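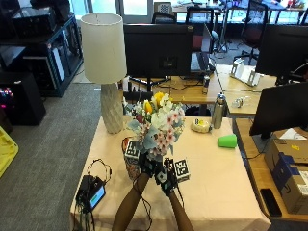

Tulips and blossom stems at the small table, Friday.

Friday, early evening

The domestic arrangements section resumed work this afternoon on the table settings for the July display. The pink-cream cloth was retained. Daryna Symonenko had proposed the gray one, and her proposal was considered at some length before lunch, but the paler cloth takes the light better and is easier to press. I have recorded the decision in the section book so that it need not be raised again.

The bouquet occupied most of the session. It consists of artificial stems only, in accordance with the rule adopted after last year's difficulty with pollen on the linens. The yellow tulips were placed high, with the white and pale pink blossoms grouped beneath them and the blue-gray leaves kept low. I remain of the opinion that the leaves are too heavy for a table of this size. Madalena Fonseca does not share this opinion, and the leaves were allowed to stand pending a second view on Monday morning.

The question of the vase was less easily settled. The red, white and blue pattern competes with the flowers, and a plain one has been requested from Clallora. The reply received at two o'clock stated that plain vases are supplied by the case of 50. The section has no use for such a quantity, nor any shelf on which to keep it. I have asked Aksel Holst to inquire at Stekel whether a single piece may be purchased.

The lamp with the white drum shade is to remain at the left of the table. Its faceted base was dusted in the morning with a soft brush, as the cloth catches on the pattern and leaves lint behind.
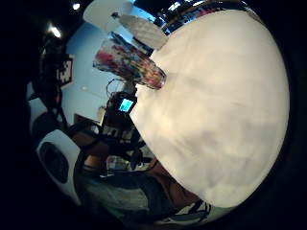
I should also note the matter of the smaller articles. The green plastic cup does not belong to the setting and is to be returned to the kitchen shelf. The steel bottle may stay for the present. It gives some height at the back, and Idalina Serrano has asked that one item of everyday use be included in each arrangement. I agreed to this in principle at the last meeting and see no ground for withdrawing that agreement now.

Expenditure to date stands at 1,178 against an allowance of 1,311. The balance should cover one vase and the laundering of the cloths, provided that Ratell does not revise its rates before the end of the month. The invoice for the lamp shade is still outstanding, and a second reminder was sent at four.

Lurdes Rocha telephoned to confirm that 70 printed cards will be delivered on the morning of the opening. The word "arrangement" was misspelled on the proof and has been corrected. I asked that she send a fresh proof all the same.

Left at half past six. The key to the linen cupboard is in my desk, upper drawer.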